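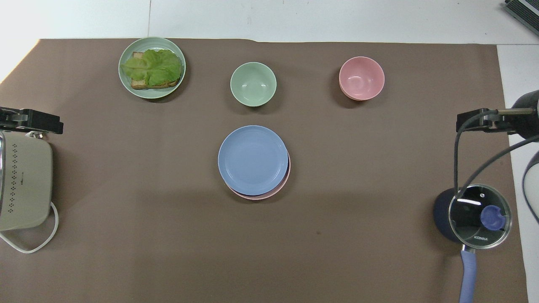 Toast and lettuce on a sage-green plate, with a mint-green bowl alongside.

4. Making your first batch of oven fries

Your Zivedine countertop oven has a Fries setting. Find it on the dial between Reheat and Broil, and don't be hurt that it comes after Reheat. The steps below are for fresh potatoes. For frozen fries, go to section 5, where life is easier.

Before you start

You will need two large russet potatoes, a tablespoon of neutral oil, salt, a clean dish towel and the wire basket that came in the box. If you threw out the basket with the packing foam, you are in good company. Order part 521 from the Clunevlow parts counter.

Run the oven empty once before cooking any food in it (section 2). The smell is normal. Open a window anyway.

Cooking the fries

1. Scrub the potatoes. Peel them if you were raised that way.

2. Cut them into sticks as thick as a pencil. Try to keep them all the same size, or you will get the full range from raw to charcoal in one basket.

3. Soak the sticks in cold water for 10 minutes, then drain.

4. Dry them with the towel. Now dry them again. Wet potatoes steam, and steamed potatoes are a different dinner.

5. Toss with the oil in a mixing bowl. Hold the salt for now.

6. Slide the drip tray into the bottom slot and close the door. Turn the dial to Fries and set the temperature to 400. The display blinks until the oven is hot, then beeps three times. There is no way to make it beep fewer times. We have asked.

7. Spread the fries in the basket in one layer and slide it into the middle slot.

8. Set the timer for 17 minutes and press Start.

9. Halfway through, pull out the basket with an oven mitt, shake it, and put it back. The timer pauses while the door is open, so take your time, within reason.

10. When the timer ends, check the color. If they are still pale, add two minutes and check again. Salt them right away.

CAUTION: The basket handle gets hot. It looks like the kind of handle that stays cool, and we are redesigning it.

CAUTION: Do not line the basket with foil or parchment. Air has to move through the wires, and loose parchment can blow up against the heating element.

Note: A double batch will not cook in double the time. It will sulk. Cook two single batches and keep the first one warm on the Hold setting.

Note: The Overgaard model has a wider basket and runs a little hotter at the back. Turn the basket front to back at step 9.

If the fries come out limp

– Too many in the basket. Take out a third and eat the evidence.
– Not dried enough. See step 4, both halves of it.
– Waxy potatoes. Red and fingerling types are lovely boiled.

Cleaning up

Let the oven cool with the door open, then wash the basket and drip tray in warm soapy water. Both can go on the top rack of a dishwasher. The door glass wipes clean with a damp cloth. Never spray cleaner inside the oven.

For dips, seasoning mixes and the Flevbridge vinegar powder question, see section 9.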